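Chapter 4
The Bare Bed

Before you start: read the section on fabrics in Chapter 3, and have one fitted sheet and one small cloth within reach. The folding chart is on page 127.

I learned to make a bed the wrong way around. I'd pile on the pillows, pull up the blanket, smooth the top with both palms and walk off feeling terrific, and underneath it all the fitted sheet would be bunched up like an old sock. My first supervisor at Distidholm, where I looked after linens for a couple of years, had a habit of peeling everything back to see what was going on below. I remade a lot of beds that April!

So this chapter starts with the bed stripped down to one layer. We'll get to blankets and pillows in Chapter 5 (I promise, and there's a whole page on bolsters, which I love more than I should). For now I want you to look at a mattress with just its cover on, and at the stuff that tends to gather around it. A room that's being set up or moved into is a great place to practice: you get cardboard boxes, bits of packaging on the floor, a chair parked wherever there was space, and a big wide bed in the middle of it all asking to be used as a table.
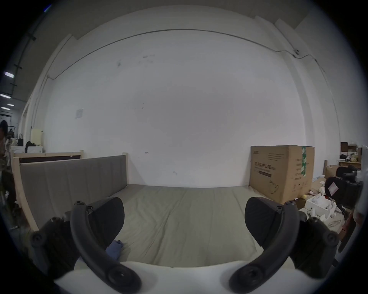
Yesenia Cárdenas: I'd clear the floor before I touched the bed. If I'm stepping over packaging every time I go around the corner, I pull the sheet crooked, and then I'm doing the whole thing twice.

I go back and forth with Yesenia on this one. Her way is tidier. Mine is to get the cover straight first, so that at least one big surface in the room looks finished and I feel like carrying on. Try both in Exercise 4.1 and see which one leaves you less grumpy.

Reading the wrinkles

Once the cover is on, stand at the foot of the bed and look along it. I mean really look, for as long as it takes to drink a mouthful of coffee. Creases that run the length of the mattress usually want a pull from the side. Creases that cut across on the diagonal tend to come from a corner, so go find the corner that's riding up and tuck it again. Shallow ones I mostly leave alone (you're about to put a blanket on top, for heaven's sake).

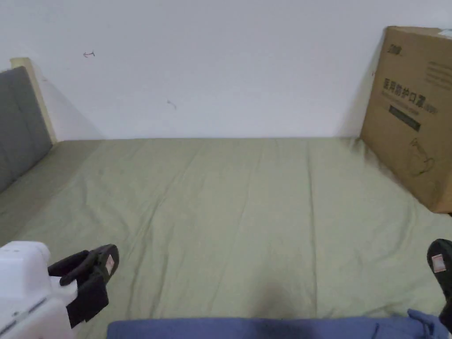 Figure 4.1. Sage-green fitted sheet, viewed from the foot end. Note the lengthwise creases and the faint diagonal folds in the lower middle.

The same kind of looking works on anything soft and flat that you spread out: a mat, a tablecloth, a picnic blanket. Find the seam first if there is one. A seam gives you a line to compare with the wall, and your eye is much better at comparing two lines than at judging a big blank stretch of cloth. Shahab Hosseinzadeh taught me that in the workroom at Oltalside, and I've been squinting at seams ever since.

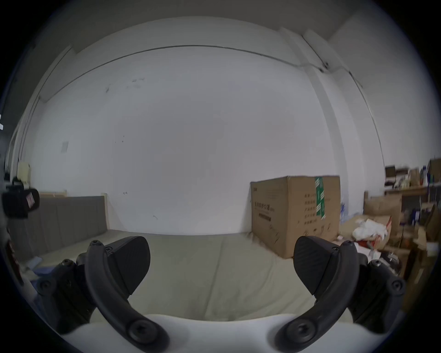
Figure 4.2. Soft folds in a beige mat, with a faint seam running toward the center.

The bed as a work surface

Now for the fun part. A bare bed is the best folding table you'll ever own. It's wide, it's soft, and a small cloth laid out on it won't skid away from you the way it does on a shiny counter. I like to use a cloth that's a different color from the cover, so I can see its edges without hunting for them.

Take the cloth by two corners and lift. Let the middle sag while you work out which way the edges run, then lower the near edge first and let the rest follow. If one side has crumpled up under your grip, don't shake it. Set it down, find the loose corner and draw it out slowly. I give myself around 25 seconds per cloth when I'm practicing, and I still go over sometimes.
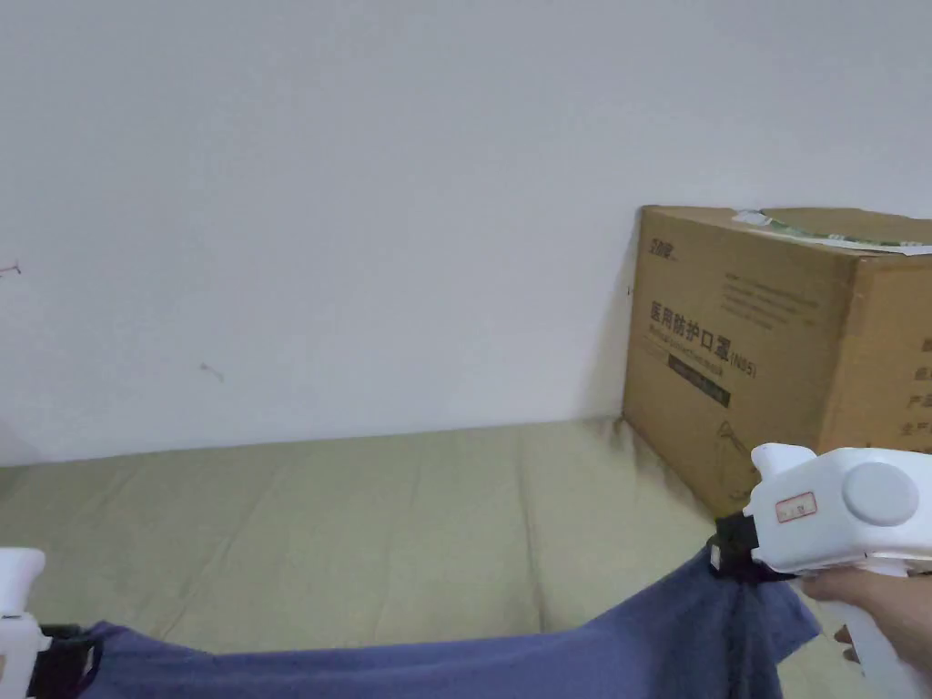 Figure 4.3. Dark blue-purple cloth held at two corners over a light sage-green cover. The middle hangs slack.

Exercise 4.1
Straighten a fitted sheet twice, once before clearing the floor and once after. Write down which corner gave you trouble each time. Keep your notes, as you'll need them for the corner folds in the next section.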